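About Wemberg

Wemberg records robot demonstrations. Clients send us a task, we work out how a person should show it to an arm, and we deliver the recorded motions in a form their own engineers can train on. 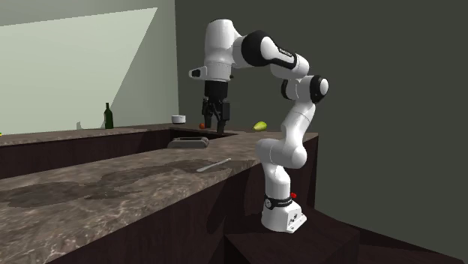

Most of our work concerns kitchens: picking up fruit, moving bowls and utensils, clearing a counter. These are ordinary jobs for a person and awkward ones for a machine, as the objects differ in shape, roll when touched, and are often placed close to a wall or to each other. A fixed program handles one layout. A set of demonstrations, recorded with the objects in different places, gives a learning system something to generalize from.

How we show a task

We use two methods.

Hand guiding. The operator holds the arm and moves it through the task while the joints are set to low resistance. Joint angles and gripper state are logged throughout. Hand guiding suits tasks with few contacts and a clear path. Its main limit is that the operator's body is in the workspace, so the camera views need to be recorded in a second pass, with the arm replaying the motion alone.

Remote control. The operator sits at a separate station and drives the gripper with a hand controller. Position, orientation, and finger opening are sent to the arm, and joint motion is solved on the robot side. The same station drives either a physical arm or a simulated one. New operators start in simulation, where a collision with the counter costs a reset and nothing else.

Simulation and hardware

Every task is built in simulation first. We model the counter, the objects, and the arm on its pedestal, then check reach. An arm mounted beside a counter has to come up and over the near edge to work at the back, and a base placed a little too low or too far out will put the elbow near its limit before the fingers get there. It is cheaper to find this in a model. Once the layout is settled, operators record a pilot set, we review it with the client, and full recording begins in simulation, on hardware, or on both.

Our catalog currently holds 266 tasks. Each one comes with a written start condition, a written end condition, and a list of the permitted variations in object placement.

What a delivery contains

Joint positions and velocities, gripper commands, camera streams, and timestamps on a common clock. Failed attempts are kept and labeled as failed. Pauses longer than 3 seconds are marked but left in the recording; clients who want them removed can filter on the mark. Operator names are replaced by a number before anything leaves the building.

Our software

Lustik is the remote control station software. It handles controller input, workspace limits, and recording.

Torvik is the review tool. It plays back a demonstration against its start and end conditions and lets a reviewer accept, reject, or annotate it. Each recording is checked by two reviewers. Where they disagree, the task description is usually at fault and gets rewritten.

Both run on Linux. Lustik is licensed to clients who want to record at their own site; Torvik is supplied with every delivery at no extra charge.

Location and visits

Our office and recording hall are in Ferness. The hall moved to its present building in May, and deliveries should be addressed to the loading entrance at the rear. Visits are by appointment. A first visit takes about 2 hours and includes time at a remote control station. Visitors who plan to try hand guiding should wear closed shoes and leave loose jewelry in the lockers.

For a quote, send a short description of the task, the arm and gripper you use, and the number of demonstrations you need. CAD files of the work area are useful but not required.

Page last updated 23 August 2024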